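Print
E-mail

Kristine Manalo
11 February 2023

Been reading up on the new bottle deposit scheme our council is so proud of. Ten minutes in and I already have doubts.

The flyer says 200 return points by April. I rang the number on the back. There are six. One of those is a locked cage behind the Ciltari car park.

Kai Wendt reckons it'll all sort itself out once people get the habit. Maybe. People had the habit of the yellow bin too, and that was outside their own front door.

Also, the refund comes as a voucher for Brerkitz. So you pay the deposit in money and get it back in store credit. I'd like to know who signed off on that – and who they had lunch with.

"3661 households have already joined." Joined how? I got a card in the letterbox with my name on it. I didn't join anything. Am I one of the 3661?

Caoimhe Sheehan took a full boot of glass down last week. The machine accepted 50 and then wanted a rest. She drove the remainder home again, so there goes the petrol saving.

I'm not against recycling. I rinse my jars. I'd just like to see the figures for what gets melted down and what gets trucked to a shed.
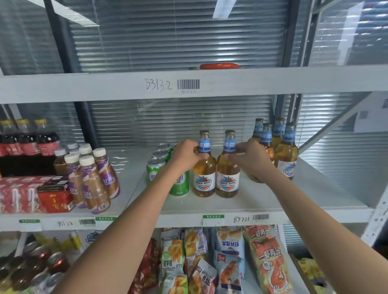

Do you have to leave the labels on the bottles?
Leave them on, the machine reads the barcode and spits out anything without one.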